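The Long Way Round Brornonley

There is a ferry in Brornonley that takes eleven seconds to cross the river and nearly a minute to board. I timed it because I had to use it so often. The bridge beside it has been closed for repairs since the opening cutscene, and a man in a yellow coat will tell you so every time you walk past, including the times you are only walking past to get away from him.

Brornonley is a management game in the sense that you are given a town and allowed to mismanage it. You inherit a post office, a debt and a cart. Letters arrive at dawn, and by dusk they should be somewhere else. That is the whole of the first 3 hours, and I liked them more than anything I have played this winter.

Then the map opens up. North is Suno, a hill village where everyone orders cheese by post and complains about the smell. East is Yin, all canals and locked gates, whose residents move house overnight and expect you to know. You begin with a single route and end with 8, drawn in coloured pencil over a map that gets grubbier as you go. By then I had stopped playing a gentle game about letters and started running a small, badly organised army.

The trouble is the cart. It holds 200 parcels and turns like a wardrobe. You can save up for a better one, but the better one is sold in Pulon, and the road to Pulon is too narrow for the cart you have. I assume this is a joke. I laughed on the Thursday I found out and not much afterwards.

Still, the writing is sharp, the rain sounds like rain, and the rival courier – a goose with a satchel – is the best villain I have met in years. He never cheats. He just sets off earlier than you do.

Co-op for 2 players is tucked away in the options menu, where it can do less damage. One of you drives and the other sorts, and the sorter is always right. We delivered a wedding cake to a funeral and were paid in full.

There is no ending that I could find. The bridge reopened in my second spring, and I took the ferry out of habit.
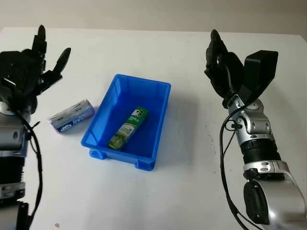
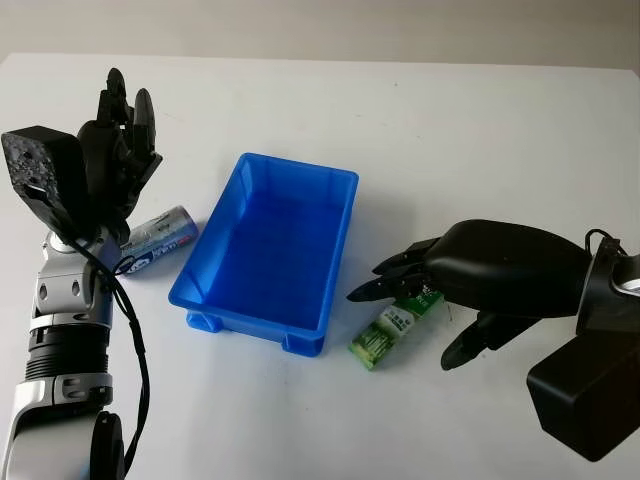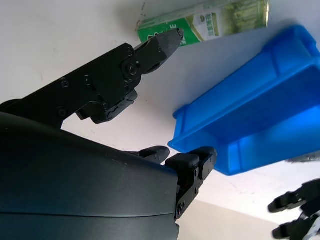
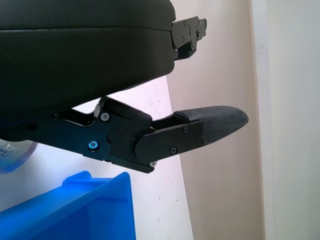 Robotic hardware in black, seen at four different moments or angles.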